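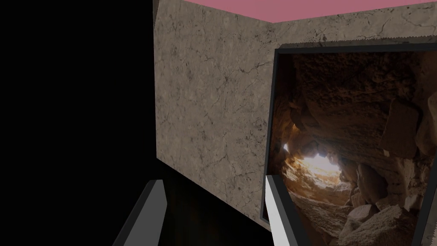 Section 3: Setting up the Avby 649 dehumidifier

Read this section before you plug the unit in. Keep the guide with the spare filter in the top of the carton.

3.1 Choosing a position

1. Stand the unit upright on a firm, level floor. If it has been carried or stored on its side, leave it upright overnight before switching on.
2. Leave at least 200 mm between the back grille and the wall. Corners are fine as long as both sides have the same gap.
3. Keep curtains, bedding and drying clothes clear of the top outlet.
4. Close the windows and outside doors in the room you want to dry.

Note: Stone and plaster walls give up moisture slowly. In an older house you may see little change on the display for the first few days, even though the tank is filling.

Caution: Do not use the unit in a bathroom or anywhere it could be splashed.

3.2 Fitting the tank and filter

1. Pull the tank straight out from the front. Remove the tape from the float and check that the float moves up and down freely.
2. Slide the tank back until it clicks. The red tank light stays on if it is not fully home.
3. Unclip the rear grille and fit the Dilow filter with the arrow pointing into the unit.
4. Clip the grille back, bottom edge first.

The tank switch is a small lever on the left of the opening. Do not wedge it down to run the unit without the tank – water will collect in the base and the unit will have to come back to us.

3.3 Using the drain hose

The hose is optional. Use it if the unit will be left running while the house is empty.

1. Push the hose onto the rear spout and tighten the clip by hand.
2. Run the hose downhill to a drain, with no loops or kinks. The pump kit is sold separately.
3. Leave the tank in place. It catches any overflow. 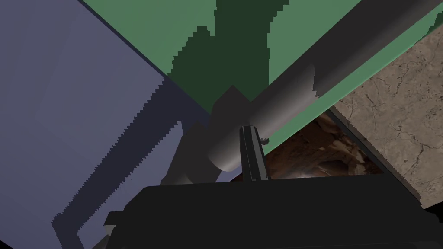 3.4 First run

1. Plug directly into a wall socket. Do not use an extension lead.
2. Press Power, then press Mode until "Auto" shows.
3. Set the humidity with the arrow keys. 50% suits most living rooms. Go a little higher where there is wooden furniture or a piano.
4. After 10 minutes, hold your hand over the outlet. The air should feel slightly warm.

The fan carries on for a short time after the unit reaches its setting. It also runs alone while the coil defrosts, which happens more often in an unheated room in February than in summer.

3.5 Filter reminder

The filter light comes on after 2,000 hours of running. Vacuum or replace the filter, then hold Mode and the down arrow together until the light goes out. In a dusty house, check it sooner.

For replacement filters and hose clips, write to Baiba Mockus at the Sevudholm parts desk, giving the serial number from the label under the tank.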